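Lucero Ribbed Tumbler, Light Blue | Bralska Tableware

Home > Drinkware > Everyday Plastic > Lucero

Lucero Ribbed Tumbler
Color: Light Blue
Sold singly or in a sleeve of 13
In stock at the Balham warehouse

The Lucero is a plain plastic cup for daily use at home, in break rooms and in school cafeterias. The outside has fine ribs that run the length of the cup. The inside is smooth, so a brush or sponge reaches all of it. The ribs give a better hold with wet hands, and they hide the small scratches that show up on a flat cup after a few months of stacking.

We changed the rim in October. The older version had a rolled edge that could hold dishwater. The current one is thin and folded, and it drains when the cup is set upside down on a rack. There is a small rounded tab on the rim. Use it to lift one cup out of a stack, or to hang the cup from a Dumatix drying rail. Please note that the rail is sold separately and that the older tumblers without a tab will not hang on it.

Details
Material: food-grade plastic, colored all the way through
Finish: ribbed outside, smooth inside
Dishwasher: yes, top rack
Microwave: no
Freezer: yes, but leave space at the top for liquids
Lids: none made for this cup
Sleeve weight: 900 grams

Use and care
Wash before first use. Coffee, tea and tomato juice can leave a stain on the inner wall if they sit overnight. A paste of baking soda and water takes most of it off. Do not use steel wool. Bleach tablets are fine at the strength given on the packet, but rinse well afterward, including between the ribs.

Cups stack up to 7 high on an open shelf. In a closed cabinet you can go higher. If two cups stick together, run warm water over the outer one and twist gently. Do not pry them apart with a knife, which will nick the rim.

Color
Light blue is the only color we keep in stock all year. The inside can look slightly darker than the outside, especially under a kitchen ceiling light. It is the same plastic throughout. Small shifts in shade between batches are normal, so order what you need for one table at one time.

Ordering
Orders of over 600 cups ship on a pallet and need someone at the door to sign. Smaller orders go by regular parcel. Unused cups in an unopened sleeve can be sent back for a refund. Single cups can be exchanged if they arrive cracked.

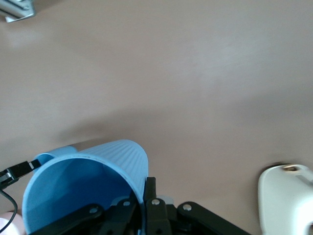
Customer comments

Balham Kitchen Supply
We reorder these twice a year for the lunch counter. The ribs do need a proper rinse if you serve milk in them, but the cups dry faster than the smooth ones we had before. I would buy a lid if you made one.

Related items
Lucero Side Plate
Lucero Cereal Bowl
Dumatix Drying Rail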